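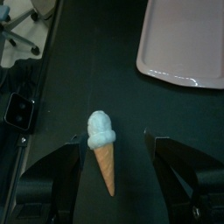 Titilayo Akande starts her mornings with a hex key and a flashlight, and she couldn't be happier about it. She looks after the two-armed cell at Kirnthorpe, the one everybody calls Griter, and by 8 she has her head under the left arm, checking that the cables still hang the way she left them.

A cell like this lives or dies by its small screws! The ones at the base of the fingers work themselves free a little at a time, and the first sign is a grip that closes slightly crooked. Akande wipes the fingertip plates, wiggles each finger by hand, then snugs everything down. After that come the wrist cameras (one loose bracket and the arm is reaching for a spot that isn't there).

Then she gets to the fun part, a slow test with a toy ice cream cone and a tray. The cone is a terrific test piece, fat at one end and skinny at the other, so a finger that's even a hair off shows itself fast. She logs every try in a notebook that has reached entry 1648. 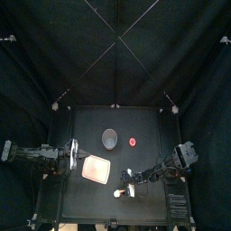 Cables first

Bello Tijani built the table and hung the black curtains around it, and he still comes by when a joint acts up. His rule for the wrists is plenty of slack, tied in loops, with new ties every 400 hours. Last November he swapped 3 cables in one afternoon and had both arms moving again before dinner, with Akande reading him the connector labels off her old Nokia.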